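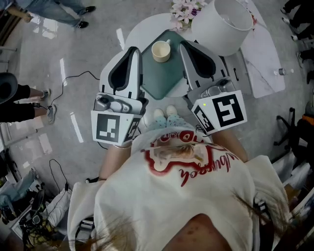 *my little round table, cream mug on the green tray*

**Small round white table – tray stays on or no??**

**dillness_drip:** Ok so need opinions fast, sister is coming for the weekend and says the tray has to go. Table is small, round, white. Tray is dark green, square, sits dead center. One mug on it and it already feels full. She says square on round looks wrong. I say it saves the top from rings. Had a bare one before this and it was wrecked by November. Keep or ditch?

**ouali_porch:** Keep. White tops show everything. Tea especially

**Zostum13:** ditch. square on a round table just makes four useless bits around the edge. Get a round tray, an inch or two smaller than your plates are wide, whatever, just round. Or coasters

**dillness_drip:** coasters end up under the couch. every time

**ouali_porch:** Disagree w/ Zostum. Square on round is fine if theres a border of white showing all the way. Its when the corners poke over that it gets annoying, you catch your sleeve. Do yours poke over?

**dillness_drip:** no, not with it in the middle. If I shove it over to one side to fit a laptop then yeah

**Zostum13:** so you're shoving it over. so its in the way. point made

**Tarek Gaber:** Had the same fight in my house. What's the tray for? If it's one mug in the morning, you don't need a tray, you need a coaster. If you carry stuff from the kitchen on it then it should live in the kitchen and come out when there's stuff to carry. A tray parked on a table full time is clutter with a rim.

**ouali_porch:** wow ok. mine has been parked 9 years

**Tarek Gaber:** And how often do you lift it and wipe under?

**ouali_porch:** ...I'll get back to you

**lastport_linda:** Color is nice tho. Dark green w/ a cream mug, very pretty. I'd keep it for that alone. My table is white too and without something dark on it the whole thing looks like a doctors office. I did a navy cloth for a while but cloths slide on a round top, unless you do the clips, and the clips are ugly

**Zostum13:** clips are awful

**dillness_drip:** thank you Linda!! thats what I told my sister. The green was the whole reason I bought it. Second question while your all here – rings. I got a faint one on the white already from before the tray. Tried dish soap, nothing

**Tarek Gaber:** What's the top? Painted, laminate, what?

**dillness_drip:** no idea, came with the apartment

**Tarek Gaber:** Then go easy. Baking soda and a little water, paste, soft cloth, try it on the underside edge first. Don't scrub. If it's paint you'll dull it and then you have a dull spot plus a ring.

**Zostum13:** toothpaste. plain white, not gel. works on mine

**Tarek Gaber:** Toothpaste is an abrasive. So is baking soda, I know, but a milder one. I would not start with toothpaste on a finish you can't name.

**Zostum13:** been doing it for years, table's fine

**lastport_linda:** I'm with Tarek, toothpaste took the shine off my nightstand. You can still see the patch if the lamps on

**ouali_porch:** or put the tray over the ring and forget about it. just saying. free

**dillness_drip:** lol that is the current plan

**lastport_linda:** Also felt dots under the tray if it stays! The little stick on ones, corners. Otherwise grit gets under and scratches. Change them when they get gross

**dillness_drip:** ok going out for baking soda and felt dots now. Tray stays for the weekend at least, she can complain. If she brings her own coasters I'm not using them

**Zostum13:** round tray. last time I say it

**Tarek Gaber:** Test spot first. Underside.

**dillness_drip:** yes yes underside. will post when I've tried it

*Thread moved to Kitchen & Dining 2/25/02 – 651 views*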